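Teaching Two Arms to Sort: Our Semester Project, Written Up

So, the write-up! Our team called the project Wendum (there was a list of river names, long story) and the question was pretty simple. If you train a sorting policy on demonstrations where the wrist cameras swing around fast, do you get something worse than if you throw those parts out?

I came in thinking the answer was obvious. Every tutorial I read told me to clean my data, and when I started going through ours in April I found a lot of views like this one, where the gripper is open and nearly everything past the fingers is streaks.

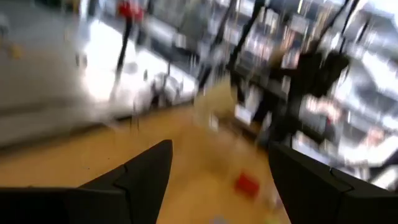
Tuncay Özkan read my first draft and wrote in the margin that I was mixing up two things. Blur tells you the wrist is moving, he said, and a policy might want to know that, so why was I so sure it was junk?

Fair point, and it pretty much changed the project. I stopped calling it the "bad data" experiment and split the training set instead. Set A kept everything. Set B went through a sharpness filter I borrowed from the Narnside code and dropped whatever scored too low. We had 3,361 clips before filtering. Same network for both, same settings, same 4,000 training steps (I would have loved more, but the lab machine had other customers).

How the filter went wrong
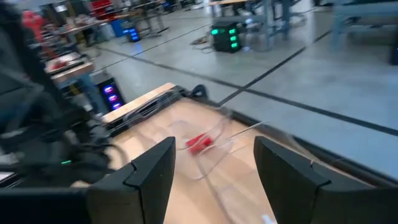
My filter gave each wrist view one score for the whole picture, and that was a dumb choice on my part. A plain gray floor with tape lines has hardly any texture, so it scores low even when it's perfectly sharp. Then there's the opposite problem: a small red block can be smeared while the fingers right in front of it still have nice hard edges, plus you get loops of thin white cable on the board adding detail that has nothing to do with the block. One number can't sort that out. I rewrote the filter to score only the patch between the fingers, and 19 clips I'd been sure about switched sides. I reran everything after that, which ate a whole weekend and most of my snacks.

What we ran

1. Train on Set A and Set B separately, starting from the same weights.

2. Put loose blocks on the wood table with the two clear bins at the far side, and let both arms work.
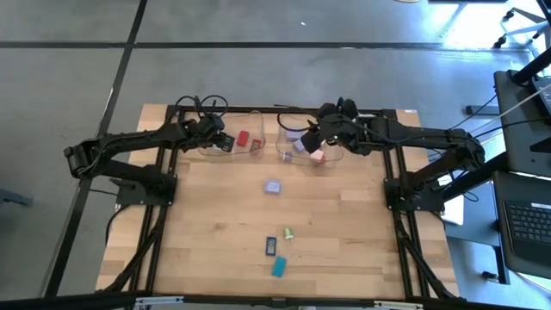
3. Score each trial as a pass only if the block ends up in the bin we picked for it. Touching the rim and falling out is a fail, even if it looked heroic.

4. Repeat for 51 trials per policy, swapping between the two so the lighting wouldn't favor either one.

Results, such as they are

Set A won! Not by a mile, and I wouldn't bet my grade on the gap holding up with different blocks, but it did better on the long reaches, and those are exactly where the wrist moves fastest. Set B's policy tended to pause on its way over to a bin. My guess is that filtering left holes in the middle of the motion, so it never learned what a fast swing looks like from the wrist. I haven't tested that properly. The obvious next run is to drop clips at random until the set is as small as Set B, and see if the pausing shows up there too. The scripts are in the Wendum folder with the old filter still in it, so please use the second one.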